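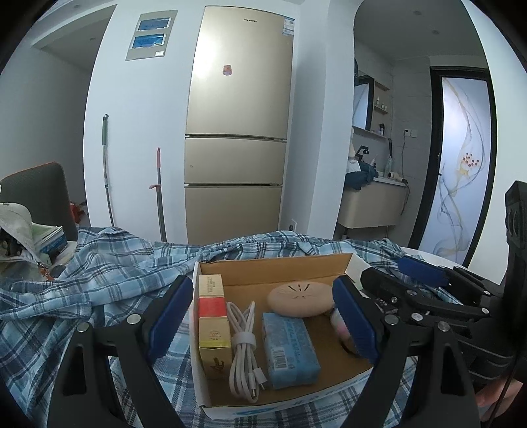

## Plerkine opens its home-handling project to visitors

RULLETOV, Sat 4 January — Plerkine held its first open day for its home-handling project, with hand-held grippers in use on ordinary household goods. The company registered 166 visitors.

The work on view was tabletop sorting: small items, a cardboard box and a plaid shirt spread over the table. An operator closes the fingers on an object by hand, moves it and lets go. The recordings are later used to train control software for robot arms. According to project lead Paula Sandu, the team logged 1061 usable runs in December, with a further 295 rejected, mostly for poor tracking.

"A box of household items is harder than it looks," Sandu told visitors. "A wrapped bar slides, a carton dents, and a cable goes wherever it likes. We want all of that in the data."

Soft goods drew the most questions. Sandu said plush is simple to pick up but difficult to place, as the grip point shifts when the filling compresses. The finger pads now in use are the third version. Earlier ones, made by Yorath, were stiffer and marked thin packaging.

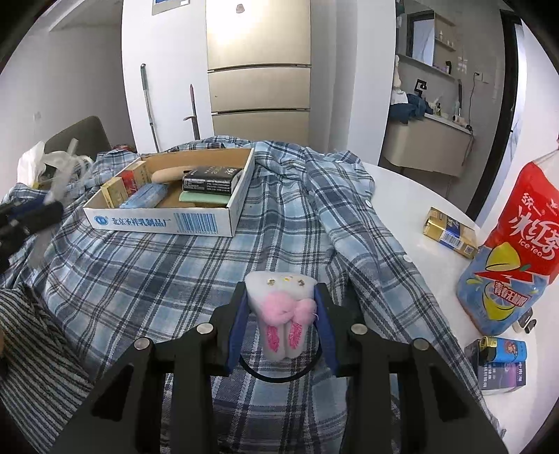
*A plush bunny pouch held upside down between the gripper's blue pads.*

Visitors could try a gripper in sessions of 13 minutes each. Several asked for a lighter handle — a change Sandu said is already planned, along with a slimmer mounting bracket.

Plerkine intends to run the same tasks on a fixed arm at its Reden workshop next. No date has been set for a second open day. Questions about the recordings can be left at the Rulletov front desk.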